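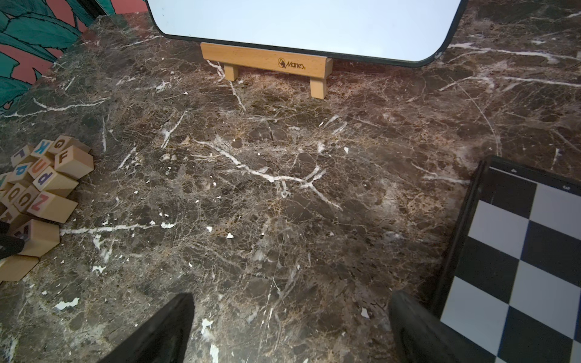 Wrist view over the marble table, gripper open, with letter blocks at left and the checkered board at right.

Tabletop Arm Project - Gallery
Kuvden Shared Workshop, Members' Builds

The Kuvden Shared Workshop is pleased to present the tabletop arm built by Kartini Govindasamy and the members of the Gekik group. Work began in April at the long bench and moved to the marble table once the arm could hold its own weight. The build is intended for small household objects and is operated by hand through a leader arm of the same proportions. The notes below accompany the gallery and are maintained by the group.

The work surface
The brown stone is heavily veined in white and cream, with small pale flecks across it. The group selected it as a demanding background for the vision software, which had been tuned on plain gray board.

The letter blocks
Natural wood cubes, each face printed with a single colored letter. G, F, K, Q and Z can be read in the pile. The first assigned task is to lift one block and place it on the open stone between the fingers.

The board
Black and white squares in a black frame, set at an angle to the table. Placing a block on a named square is the second task and remains in development.

The fingers
Both fingers are black and are shown spread wide. The current pads are the third version; the earlier two wore through at the tip and were withdrawn.

The stand
A blank white panel with a black border rests on a light wooden stand marked "Mariés" at the far side of the table.

Build record
Operating sessions to date: 1,644. The group has set a target of 3,000 before the wrist joint is opened for inspection. The arm uses 4 motors from the Elard parts shelf, and the base plate was cut on the Hordiienko saw - members are reminded that the saw must be reserved in advance. Material costs above 200 dollars were met by the group.

Requests to view the arm in operation may be left at the front desk, marked for the attention of Kartini Govindasamy.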